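Simulated success rates need a harder test

By Faustine Picard 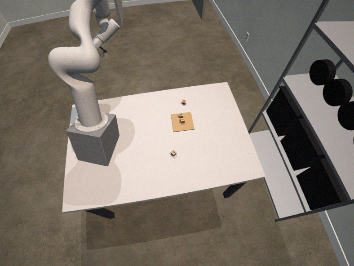
Simulated tabletop setup with a single arm, a board and four small cubes.

Our Jusham policy was evaluated over 500 simulated episodes and completed 463. I would not publish that number alone. Every episode used the same friction value and the same camera pose, so the result mostly measures repeatability. Gaëtan Ferrand argues that a fixed setup makes methods comparable. It does, but the ranking changed when we sampled friction over 30 values. Papers should report both runs, with the failed episodes released as logs.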